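Sim-to-real on kitchen tasks: has anyone reproduced the Tresby result?

rkuipers
Two arms, parallel-jaw grippers, policy trained entirely in simulated rooms.
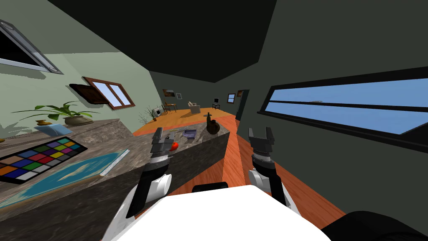 The Tresby write-up claims randomising room tilt, wall colour and clutter does more for transfer than better physics. I ran 813 episodes with the lot switched on. Success went up a bit. So did my power bill.

shakya_a
How many seeds?

rkuipers
2. Go on, say it.

shakya_a
That's a rumour with error bars.

brukmont_anezka
We got a similar bump at Brukmont, but most of it vanished once we fixed the camera pose. I reckon the colour randomising is decoration.

urquijo
Disagree. We turned colour off and the policy fell in love with one shade of grey - wouldn't grasp near anything else. 349 trials, same behaviour in nearly all of them.

brukmont_anezka
Which renderer?

urquijo
Juhl, default lighting.

brukmont_anezka
Well, there's your grey.

marta_m
Can someone run tilt only, colour only, and neither? The paper has 6 ablations and somehow skips that one.

rkuipers
Queued for tonight. Five seeds, before Ashok starts.

shakya_a
Ten.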